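Planning for cloth: an interview with Kerstin Buschmann 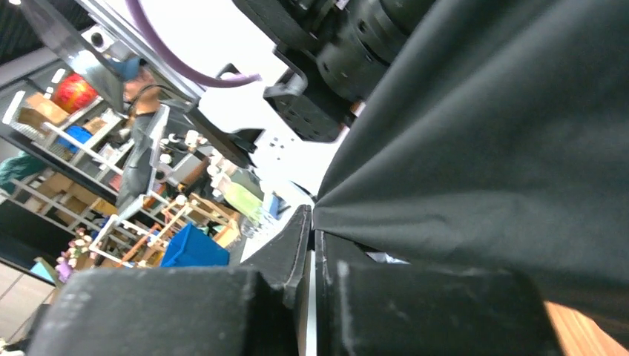 Kerstin Buschmann leads planning software at Turo, where the grasp planner was rewritten in May. The earlier version treated fabric as a rigid sheet. "It chose a point and expected the rest to follow," she says. The new one looks for a gathered corner, such as that of the dark cloth between the fingers, and predicts how the folds will spread from it.

The planner revises its estimate 5 times a second and was tuned on 2,102 recorded grasps. Asked what remains difficult, Ms Buschmann names perception. "Dark cloth gives the depth software very little to work with — we still reject some 32 grasps a day."

Her colleague Ludger Kasten will publish the logging tools on 6th November.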